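Foam block (toy)

A foam block is a light, squashy building block, usually a cube or something near it, sold in soft colours for small children and for anyone who likes stacking things without the clatter. I've kept a box of them since my nieces were tiny, so forgive me if this entry wanders a bit!
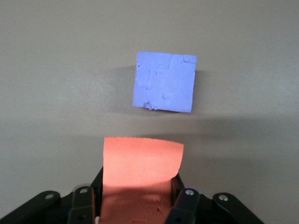
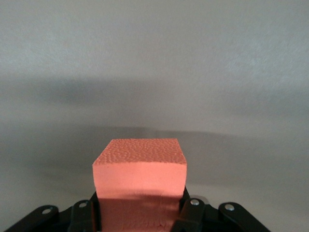

Pink blocks like these turn up in most sets, and the surface is half the fun.

Larysa Vakulenko wrote in to say that I'm far too kind about the bumpy ones, and that smooth foam wipes down faster and stacks straighter. She has a point about the stacking. A pebbly top does make a tower lean (mine go at seven blocks, hers apparently don't), but I still think little hands get a better hold on it.

Making and cutting
Blocks are either moulded one at a time or cut from a bigger slab. Cut ones tend to have crumbly rims, and they shed tiny bits for the first week or so. The old Hladun sets were all cut, 30 to a bag, and I was forever finding crumbs in the carpet. Zurnetti moulded theirs and charged more for it.

Wear
Corners go first. After that you get tears along the edges, dents that never quite spring back, and colours that fade if the box lives on a windowsill. Teeth marks are common too, and a chewed block should go in the bin straight away.

Cleaning
Lukewarm water, a drop of washing-up liquid, a gentle squeeze, then leave them on a towel overnight. Don't wring them! I did that to a whole Esdale set one April and they dried into very odd shapes.

See also: Wooden blocks; Play mats; Modelling clay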